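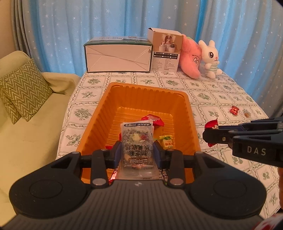
By Ynyr Voyle
Household tips | Donations & Giving
February

Packing a food box for a refugee reception centre

The reception centre at Stollville takes boxes from households all year, and most of what gets turned away at the door could have been used if it had been packed differently. These are the points the staff repeat most often.

Use a small, strong box. Anything over 4 kg is awkward to pass along a line of people, and supermarket fruit boxes split at the handles.

Check every date before you pack. The centre wants at least 3 months left, as boxes may wait in store when a group is moved on to another town at short notice.

Leave the ingredients label showing. Many families avoid pork, gelatine or alcohol, and they need to read the packet themselves. If the label is in a language few people there will know, write the main contents on a sticker in plain English.

Choose food that can be eaten without a kitchen. New arrivals may have a kettle and nothing else. Oat biscuits, dried fruit, crackers and tinned fish with a ring pull all go quickly. Dried beans don't.

Keep soap and washing powder out of the food box. The smell gets into biscuits within a day or two, even through the wrapper.

Tape a list to the lid. Irfan Tjoa, who runs the store room, says a listed box is put on the shelf in a minute and an unlisted one has to be emptied first.

Drop-off is at the side gate until 4 pm.

26 shares | 3 comments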